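Chapter 3
Keeping a Collection: Boxes, Shelves and Records

By the end of this chapter you should be able to describe the condition of a toy or model in writing, choose a place to store it, and keep a simple record of what you own.

Many people begin to collect without a plan. They buy one figure, then a second from the same series, and after two or three years the shelf is full. At this moment the question of order becomes serious. Tsehay Tsegaye, whose collection of tin and plastic vehicles we shall follow in this book, owned 792 pieces before she wrote the first line of her register. She needed the whole of April to finish it.

The box deserves special attention. Among collectors the box is a part of the object, and a piece with its box usually brings a better price than the same piece alone. A box should be kept closed, out of strong sunlight and away from the kitchen. Do not put heavy things on the lid.
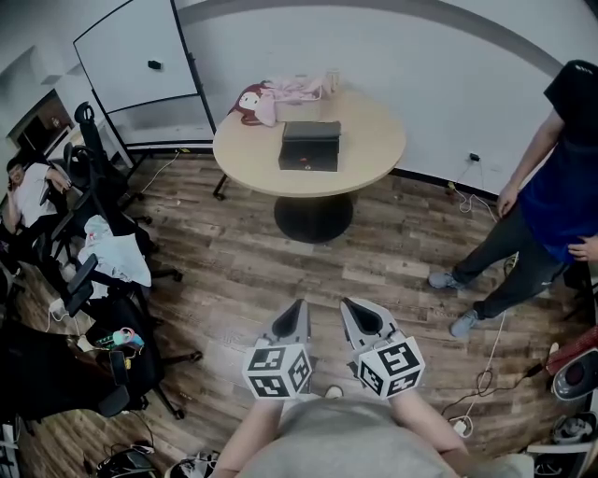 Fig. 3.1 Black lidded box on a round table.

The record may be kept on paper or on a computer. For each piece, write the name, the maker, the year of purchase, the price paid and the condition. Condition is the most difficult of these, for two honest people can look at the same scratch and use different words. In the Clokstead club the members use the Shiferaw scale, which has 34 small points to check – paint, joints, stickers, screws and so on. A beginner does not need so many. We shall work with three grades only: as new, played with, and damaged.
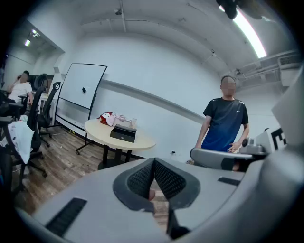

Should a collector open a sealed box?
It depends on the purpose of the collection. A piece bought for resale is better left sealed, while a piece bought for display may be opened with care, and the date of opening should be written in the record.

3.1 Words for condition

We begin with the paint. Suqin Mao, who repairs figures in Lanenmont, divides paint damage into two kinds: wear, where the colour has become thin, and loss, where the material under it can be seen.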